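Print this page
E-mail this page

Stamps and pads: a small gallery

These pages go with the spring table at Watkins, where the stationery corner was cleared out and put back in order in April. The notes are mostly for people who use the stamps during the week and want to know what is kept where, and what each thing is for. Some of it will be useful to anyone who stamps cards, library slips, parcel labels or school books at home.

The collection came together over several years. A few of the stamps were bought new from Rutus, others arrived in a job lot with a drawer of dried-out pads, and the rest were handed in. There are 173 on the list at present, counting the alphabet sets as one each. Most are plain wooden-backed stamps of the ordinary office sort. The round ones with clear handles are fewer and get used more, mainly for closing envelopes and marking the corner of a card.

The pads

We keep the pads flat, lids shut, in the second drawer down. Standing them on edge lets the ink creep to one side, and you then get a dark patch and a pale patch on every impression. A pad that has been stored badly can usually be brought back by laying it flat overnight. Turn it over for the first few hours if the top feels dry, then the right way up.

Blue is the colour most people reach for. It shows up on white and cream paper, and it doesn't get mistaken for print the way black does. Black is kept for forms. Red runs out slowly and is mostly used by the parcel table. Green was popular for one Christmas and has hardly been touched since then.

A new pad holds a lot of ink and wants a light hand. Tap the stamp on it two or three times and look at the rubber before you go near the paper. It should be evenly coloured with no wet beads along the edges. If there are beads, dab it on scrap first.
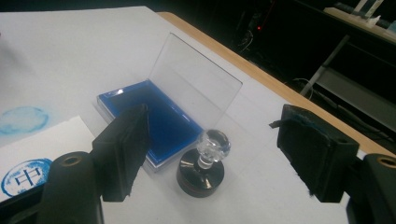

Blue pad with the lid up, and one of the round stamps with a clear faceted handle.

Margaret's old rule of pressing hard and counting to three never worked for me, and I stamped parish envelopes for years. I found a quick, even press was plenty, with a few sheets of newspaper under the card to give it something to sink into. On a bare hard table the middle of a round stamp always came out faint. I'd also say don't rock it. You get a second edge and it looks like a printing error. (Comment left by a reader, unnamed.)

We have tried the newspaper and it does help, particularly with the larger round stamps. A thin foam mat does the same job and doesn't leave newsprint on the back of the card. There are 6 mats in the top drawer. Please put them back dry.

Stamping on different papers

Copy paper takes ink quickly and can be stacked after a minute or so. Coated card is another matter. The ink sits on the surface and will smudge if you so much as lean a sleeve on it, so lay the cards out singly and leave them until after lunch. Brown parcel paper drinks up a good deal and may need the pad topping up halfway through a batch. The best results we have had on any paper were on the Tisteo cream card, the heavier of the two weights. The lighter one curls.

For borders, draw a faint pencil line and set the edge of the stamp to it. Clear handles are a help with this, though you still can't see the rubber itself once it is down. Make a small pencil tick where the top of the design should be.

Cleaning

Wipe the rubber on a damp cloth as soon as you finish, then on a dry one. Blue comes off easily on the day and hardly at all a week later. Old ink in fine lettering can be worked out with a soft toothbrush and a drop of washing-up liquid in warm water. Don't soak a wooden-backed stamp, as the glue lets go. Clear handles can be polished with a spectacle cloth. Avoid spirit cleaners on them, which leave a cloudy bloom that won't shift.

The Brovus cleaning pads we used to stock are finished and won't be reordered. The damp cloth does as well.

Where things live

Top drawer: mats, cloths, scrap card for testing.
Second drawer: pads, flat, lids shut.
Third drawer: alphabet and number sets in their own boxes.
Trays 22 and 23: round stamps, standing up, with the rubber kept clear of the tray bottom by the cardboard ring.

If a stamp has lost its label, put it in the basket at the end of the shelf and it will be test-printed and given a new one. The test prints are kept in the grey binder, almost all of them in blue, and it is the quickest way to find a design without opening every box.

Bottles of refill ink are in the cupboard under the sink and should be poured over the sink only.

Print this page
E-mail this page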